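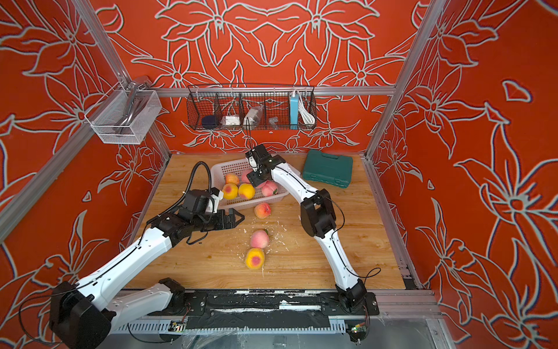
Farzana Siddiqui says I should throw out every demonstration in which I hesitated and record the lot again. I would like a second view before I lose the work.

Teleoperated fruit sorting: delete slow demonstrations or trim them?

The task is putting peaches in a slatted basket with a pair of arms bolted to the front rail of the table. I drive both from a pair of smaller hand-held leader arms. The loose fruit starts at different places in front of the basket and each peach should go in without pushing out what is already there. The left arm takes fruit from the left half, the right arm takes the rest and also nudges fruit along inside the basket to make room.

I have 43 demonstrations so far. My driving was poor in the early ones. I stop over a peach for a few seconds while I work out whether the fingers are square to it, then close. The later ones are smoother. All of them end with every peach in the basket.

The policy trained on the full set goes to the fruit well enough, then hovers. Sometimes it hovers until the time limit. When it does close, the grasp is usually sound. The nudging inside the basket almost never happens.

Things I have tried:

Training for longer. Loss goes down, hovering stays.
Lowering the speed limit on the followers. Worse.
Removing the 7 slowest episodes. Slightly better, but I may be fooling myself.

Recording is done with the Roseo plug-in, joint positions plus camera images, gripper opening as a single value. No force data.

Is hovering a data fault or a training fault? And if it is the data, can I cut the pauses out of the files or must I record again?

Posted by slatted_basket
Edited Wednesday, February 8, 2023 to add the list of things tried.

Futo_user_north

Data fault, in my opinion. The policy sees an image of an open gripper over a peach, and in most of your frames of that kind the recorded action is "stay where you are". It has learned that correctly. If it only sees the current image it has no means of telling the first moment of a pause from the last one, so it stays.

You can trim. You do not have to record again for this alone. What I do:

Compute the change in commanded joint position between neighbouring steps, for both arms together. Include the gripper value. Mark a step as idle only if everything is below a small threshold. If you test one arm at a time you will cut steps in which the other arm is doing something useful, and the two will drift out of time with each other.

Drop idle steps only where they run on for a while. Keep a few at each end of the run. If you drop them all, the arm appears to jump from arriving to closing, and the policy starts to close before it has settled.

Do not drop anything while the gripper is closing or has just closed. The joints are nearly still at that point but the fruit is being taken up. With no force data those still steps are the only sign that a grasp takes time. I lost a week to this on soft tomatoes: the policy closed and lifted in one go and left the tomato behind.

After trimming, replay one of the shortened files on the real arms at reduced speed with the table clear of fruit. If the replay jerks, your threshold is too high.

Also check whether you are recording the leader position or the follower position as the action. For soft fruit it should be the leader. The leader gripper closes slightly further than the follower can, and that difference is what produces the squeeze. If you store the follower value the policy commands a gripper opening equal to the width of the peach, and the grip is weak.

Comment from slatted_basket: It was the leader, I checked. I had the idle test running on each arm separately though. Changing it now.

mk_Riquelme

Just re-record them, it's quicker. A peach task is under a minute each once you know what you are doing. I would not bother with filters, you end up debugging the filter.

Maybe use a foot pedal for start and stop as well, then you don't get the dead time at the beginning.

Comment from Futo_user_north: The dead time at the beginning is a different matter from pauses over the fruit. Pedal is a good idea all the same.

Farzana Siddiqui

I am the person quoted in the first line, so I had better state what I said in full. I was talking about the early sessions only, and my reason was the grasps more than the pauses. In several of them the gripper is turned part way through the descent, stopped, and turned back. Trimming removes the stop. It leaves both turns, and the policy will average them.

Trimming and recording again are both needed here, on different files. I would sort the episodes by watching them at double speed and asking one thing: would I want this path copied? A slow but direct path gets trimmed. A path with a reversal in it gets deleted. It is tedious and takes an afternoon.

On the missing nudge, that is a separate fault. You place each peach and then push along inside the basket when you judge that there is no room. How many times does that happen in your set? When I looked it was in 4 episodes. That is too few for a movement made down between other fruit, where the fingers are partly hidden from the camera. Two options:

Record a batch of starts with the basket already well filled, so that the nudge is the first thing you do. Short episodes, no picking up at all. Mix them in with the full ones.

Or change the order. Place the first peaches at the far end of the basket every time and work back, so the nudge is hardly needed. This is what we settled on at Prodorico in June, for a similar job with lemons, and I have not regretted it.

One more point about driving. Decide the gripper angle before you come down, with the arm still high, and hold it. If the angle is wrong, go back up and restart the approach. A restart from above is useful data - it shows a recovery from a bad approach. A correction made beside the fruit mostly teaches it to fidget.

Vary where the idle arm waits, too. If the left one is always parked in the same spot with its gripper open while the right one works over the basket, the policy may treat that spot as part of the cue. Then the first time the left arm is slightly elsewhere, the right one stops.

Comment from slatted_basket: Went through all of them last night. Deleted the ones with reversals, trimmed the rest with the joint test on both arms. Hovering is down to 2 runs in the last batch. Have not started on the full-basket episodes yet. Will mark this as solved when I have.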